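Protokoll der Sitzung des Arbeitskreises Greifregeln für textile Objekte
29.12.2023
Protokoll: Edivaldo Nogueira

Vertreten: Darno (Betrieb), Oveck (Greiftechnik), Trivisance (Datenhaltung). Yousafzai entschuldigt, Stellungnahme lag schriftlich vor.

TOP 1 Protokoll der Augustsitzung
Ohne Änderung angenommen. Offen bleibt die Begriffsbestimmung »Ruhestellung«, siehe TOP 2.

TOP 2 Ausgangsstellung der Greifer
Oveck beantragt, die Ruhestellung in Abschnitt 4 der Arbeitsanweisung wie folgt zu fassen: Finger geschlossen, Spitzen über der Auflagefläche, Arbeitsbereich vor den Fingern frei. Die bisherige Fassung ließ die Fingerstellung offen und wurde an den Stationen verschieden ausgelegt. Darno fragt nach einem Mindestabstand der Spitzen zum Bezug. Festgelegt werden 13 mm, gemessen am tiefsten Punkt beider Finger.

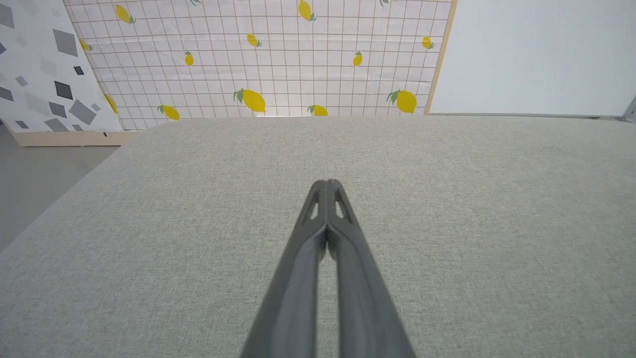 Abb. 1: Greifer geschlossen über freier Auflagefläche, Sicht der Handgelenkkamera

Beschluss: Fassung Oveck angenommen, Mindestabstand wird als Absatz 4.2 ergänzt. Die Mustertafeln im Hintergrund gelten als Teil des Stationsaufbaus und sind im Aufbaublatt zu führen.

TOP 3 Zulässige Ausgangslage des Textils
Trivisance berichtet über die Durchsicht der Aufzeichnungen. Von 2.447 Durchläufen enthalten 576 keine Angabe zur Ausgangslage. Diese Durchläufe bleiben gesperrt, bis die Angabe nachgetragen ist. Als Klassen werden »gefaltet«, »teilgefaltet« und »ungeordnet« geführt. Maßgeblich ist die Lage vor dem ersten Kontakt; eine spätere Änderung der Klasse ist unzulässig.
Yousafzai regt schriftlich an, mehrfarbige Teile mit Besatz gesondert zu kennzeichnen, da Streifen am Rand die Kantenerkennung beeinflussen können. Die Anregung wird übernommen.
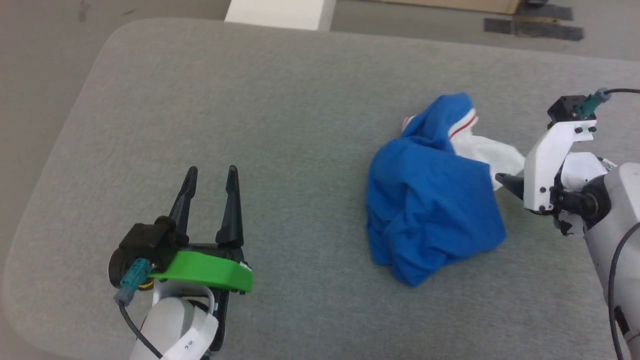
Abb. 2: Blaues Kleidungsstück mit rot-weißem Besatz, zusammengeschoben, zwischen beiden Greifern

Zur Leitungsführung merkt Darno an, dass Kabel an Greifer und Arm in der Sichtprüfung bisher nicht als eigener Prüfpunkt erscheinen. Der Prüfpunkt wird in das Formular aufgenommen (Sitz der Stecker, Verlauf der Leitung, Scheuerstellen).

TOP 4 Lage am Rand der Auflagefläche
Teile, die aus dem Bildausschnitt der Handgelenkkamera ragen, dürfen nur nach Abgleich mit der Kopfkamera gegriffen werden. Oveck hält eine Sichtbarkeit von 70 % der Teilefläche für ausreichend. Trivisance widerspricht, weil der Wert bei gefalteten Teilen nicht einheitlich bestimmbar ist. Der Wert gilt vorläufig, das Messverfahren beschreibt Oveck bis zur nächsten Sitzung.

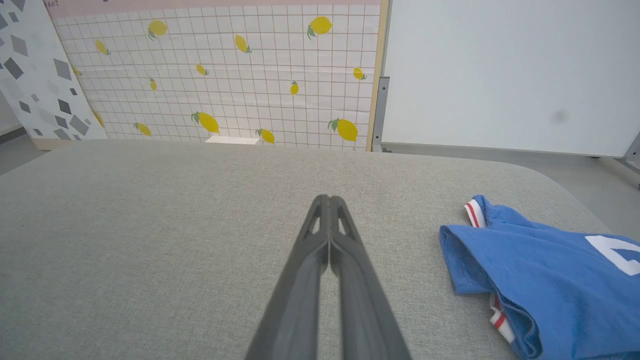
TOP 5 Aufgaben
Nogueira: Abschnitt 4 neu fassen und verteilen.
Trivisance: Sperrliste an Darno übergeben.
Darno: Formular Sichtprüfung ergänzen.
Oveck: Messverfahren zu TOP 4, Entwurf.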